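Talk notes: What our robotics club learned from one plate
Domham Library, evening session, 15 July 2025 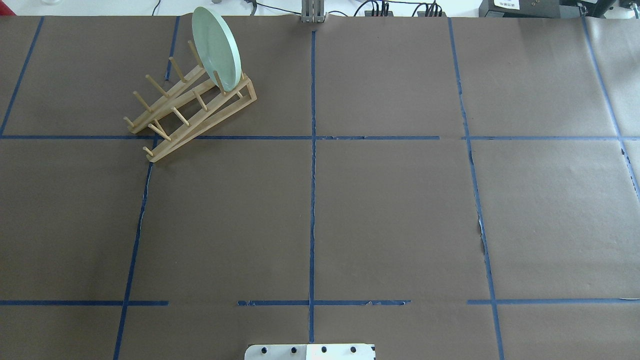 Okay, so say hi, thank Nilmini for setting up the room, and get the phones-off thing out of the way. Then straight in. I run the after-school robotics club at Gunn with Tolera Bogale, and this spring we had 13 kids and one job: get a robot to put a plate in a dish rack. That's the whole project! People laugh at this point, let them.

Why dishes. Malsha suggested it in April when we were stuck choosing between a maze and a ball sorter, and she said her little brother could load a rack and he was four. The kids took that personally.

Talk about the tape. We covered the table in brown paper and marked it off in blue tape so everybody could say which box they meant. Before that it was all "no, left, my left" and one afternoon that nearly ended a friendship. The lines are not straight. Dorian Rolland laid most of them and he would like you to know he was in a hurry. It didn't matter much, a crooked box still has a name.

Wood rack with pegs, one green plate. Mention that the kids wanted to start with a whole stack and Tolera said no, one plate until it's boring. (It did not get boring for weeks.)

Numbers slide, go slow here. 681 tries over the season, all written down by hand in the Drorkivum notebook, which is what the team called itself, please don't ask me to explain it. First full week we got 29 good ones out of 118. I thought that was terrible and the kids were high-fiving in the hall.

What counted as a good one: plate standing up in a slot and the gripper let go of it. We argued about leaning plates for two whole meetings. Final rule, leaning is fine, lying down is not.

Story about Lakmal turning the rack on an angle and everybody yelling at him, and then the angle staying. Keep this short, I always go on too long with it.

Things I'd do differently: label the cables on day one, buy more tape, let the quiet kids drive earlier. Write the rules down before the first try and not after the first fight.

Next year we want cups. Ask if anyone has a spare table. Questions, then point people to Malsha for the sign-up sheet.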